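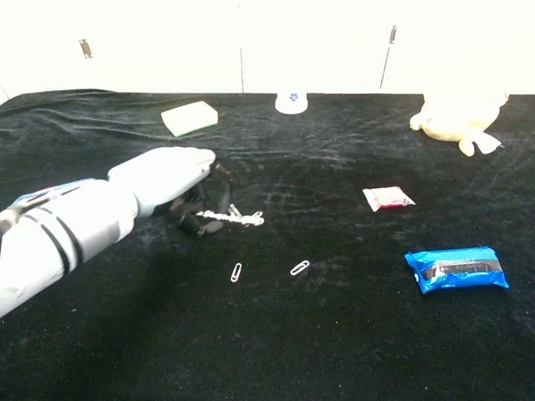

Every few months a lab announces a coating that sheds water, kills bacteria or resists scratches at a thickness of a few atoms. The numbers are usually good. What I rarely find in the paper is how many samples were made and how many of them failed.

I think journals should require that figure, and I think it matters more in nanomaterials than in most fields. A film that works on one square of silicon may owe its behavior to a bit of dust, a draft or the way one student holds the tweezers. When a group reports its best sample and leaves the rest in a drawer, the reader learns what is possible on a good day. A company that wants to coat a pump housing needs to know about the other days.

I spent two years at Skincombe trying to turn published recipes into products. We picked 16 that looked simple. Most called for a layer under 100 nanometers on glass or steel, baked at 300 degrees or less. We got 2 of them to work as described, and both came from groups that had listed their failed batches in the supplement. One of those lists told us the humidity in the room mattered, a point the main text never raised.

The usual objection is that reporting yield makes young labs look bad. It might, at first. A group that says it made a dozen films and kept three will look weak next to one that says nothing. That is a reason to make the rule apply to everyone at the same time.

Others say that yield is an engineering problem and can wait. I don't agree. If a structure forms only now and then, the reason is part of the science – often the more useful part. My colleagues at Sivwood found that their uneven results came from the age of the solvent, and that led them to a better process than the one they had copied.

The cost would be small. One line in the methods section would do: samples made, samples tested, samples that met the claim. Most labs already have it in their notebooks.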